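Does Cold Washing Really Save That Much?
Xiuying Mao
Home Economics Project, final report, 3/11/25

The Nellard leaflet our class was given says a household can "slash" its power bill by washing cold. It doesn't say slash from what. I wanted to see if the claim held up in an ordinary apartment building, so I asked five households in Mirkholm to keep a laundry diary through February.

They wrote down each load, the setting they picked, and whether they were happy with the result. I had hoped to use a plug-in meter in every home, but only one was available, so most of my energy numbers come from the machine manuals. That is a weak spot and I won't pretend otherwise. A manual number is what the maker wants you to believe.

Cold loads did use less power on paper. But people rewashed things -- mainly towels and gym clothes -- and the leaflet leaves rewashing out completely. It also assumes 200 loads a year, and I could not find where that number came from. My teacher, Mr. Vaher, thinks it was copied from an older leaflet.

Two households also said the drum began to smell musty. They blamed cold water, but one of them keeps the door shut between loads, so I don't trust that answer either.
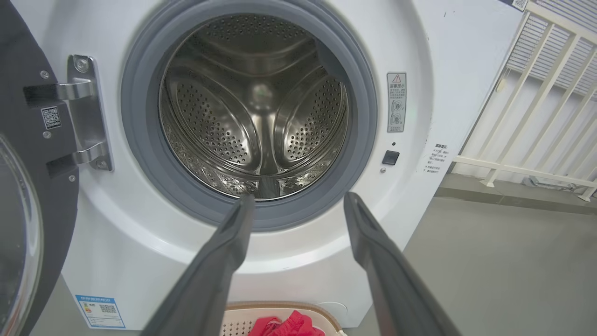
If I did this again I would borrow more meters and run the diary for longer than a month.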